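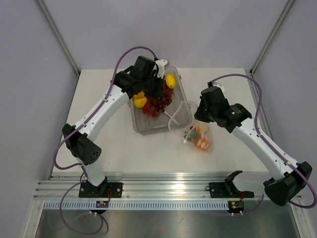 Home | Blog | Places | Say Hi

Three months in Fasau and I finally stopped using my phone to get to the grocery store, so I guess we live here now!

People back home keep asking what it's like, and I keep giving them the boring answer (quiet, green, good buses). So let me try harder. Fasau is small enough that the pharmacist knows my dog's name and big enough that I still get lost on the east side, where every street curves back into itself. We rent the upstairs of a house off Lodhi Street. The stairs are steep, the light in the kitchen is wonderful, and the landlord, Obaidul Seneviratne, left us a handwritten page about which trash goes out when. I have read it maybe 90 times and still got it wrong last week.

The thing I didn't expect to love is the creek path. It starts behind the library, goes under the road and comes out at Irna Park, and if you keep going you hit the old Rulell rail bridge, which is for walkers and bikes now. I do it most evenings. There are 2 benches on the far side and one of them is always taken by the same teenagers playing chess, very loudly.

Stuff I'd change? Parking downtown during the market is a mess. The pool closes way too early in September, when it's still hot out. And the rent, oof. It was $1000 for a place this size when my sister lived here, and we pay a good deal more than that.

But the schools seem solid, the library lets you borrow a tent (a tent!), and the bus into the city comes often enough that we sold the second car. I'll do a proper post on the bus soon, with the transfers and which stop has shade, since a few of you asked.

Filed under: Moving, Small Town Life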